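Flaltside Laundry Services, equipment review mtg, June
Notes: G. Whitfield. Not proofread, fix what you see

Present: Rosalind Schumacher (chair), Gwendolyn Whitfield, two from Ilton site. Kahsay rep on the phone until 3:30, then dropped off.

1. Last minutes. OK'd, no changes.

2. Kahsay laundry robot, trial offer
Rep went through the package. Robot, setup, training for our people, phone support in business hours. Lease is 900 a month, drops to 700 if we sign for 2 years. Delivery extra, 100 flat. Rosalind asked is that per site or total. Rep thinks total, will confirm in writting.

Covers loading and unloading front loaders, moving baskets. Does not cover folding or stain treatment. Folding is "on the roadmap," no date given. Ilton not happy about that, folding is where their hours go.

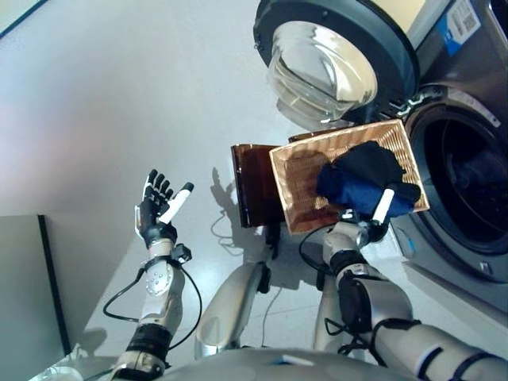 Mixed loads came up next. Who sorts? Rep says sort before it gets to the robot, darks and lights in seperate baskets. Ilton already does this. Flaltside doesn't, would need to change the morning routine.

Door clearance: aisle at Ilton is tight with the washer doors open. Gwendolyn to measure before anyone signs anything.

Repairs. Swap unit within the week per rep, but the sheet only says "prompt." Rosalind wants the actual wording changed. Also who pays if it damages a door seal, no clear answer.

3. Lanilby quote
Came in late, only skimmed. Cheaper per month but no training included. Hold to next mtg.

4. Decision
No lease yet. Ask Kahsay for a short trial at Ilton only, one machine, day shift. Agreed by all.

Actions
Gwendolyn - aisle measurements, both sites
Rosalind - Kahsay re delivery fee, repair wording, door seals
Ilton - list of load types for a normal day
All - read Lanilby quote

Closed 4:10. Next mtg date tbc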